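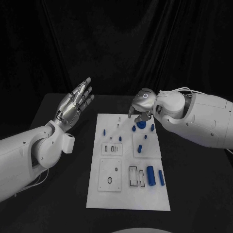

Die Gemeindebücherei braucht Öffnungszeiten für Berufstätige

Diese Website verwendet Cookies. Mit der weiteren Nutzung erklären Sie sich damit einverstanden. Mehr erfahren | Einverstanden

Die Bücherei in Birkau hat 19 Stunden in der Woche geöffnet. Davon liegen 15 zwischen neun Uhr morgens und vier Uhr nachmittags. Wer in dieser Zeit arbeitet, kommt höchstens am Samstagvormittag hinein und steht dann in der Schlange.

Im vergangenen Jahr waren 2522 Ausweise ausgestellt. Mehr als 400 davon wurden seit Januar kein einziges Mal benutzt. Im Gemeinderat hieß es dazu, die Leute läsen eben weniger. Das mag sein. Ich kenne aber mehrere Familien, die ihre Bücher inzwischen in der Kreisstadt holen, weil dort bis acht Uhr abends offen ist. In unserer Statistik tauchen sie als Nichtleser auf.

Ewan Rankin hat vorgeschlagen, zwei Vormittage zu streichen und dafür am Dienstag und am Donnerstag bis 20 Uhr zu öffnen. Das kostet keine zusätzliche Stelle. Der Einwand, dass die Schulklassen vormittags kommen, ist richtig, betrifft aber nur den Mittwoch und den Freitag. Diese beiden Tage würden bleiben, wie sie sind.

Ein Rückgabekasten vor der Tür wäre der zweite Schritt. Er hilft auch denen, die abends nicht können, und erspart manche Mahngebühr. Gegen die reine Selbstbedienung am Abend, die im Rat ebenfalls besprochen wurde, habe ich Bedenken. Eine Bücherei ohne Ansprechpartner ist für Kinder und für ältere Leute wenig wert – und gerade die Beratung wird bei uns gelobt.

Man sollte die neuen Zeiten ein Jahr lang erproben und danach die Ausleihen vergleichen. Sind die Abende leer, kann man zurück zum alten Plan. Bisher wird über Zahlen gestritten, die aus einem Haus stammen, das um vier Uhr zusperrt. Der Antrag liegt seit dem Frühjahr im Rathaus. Er gehört noch vor den Haushaltsberatungen auf die Tagesordnung.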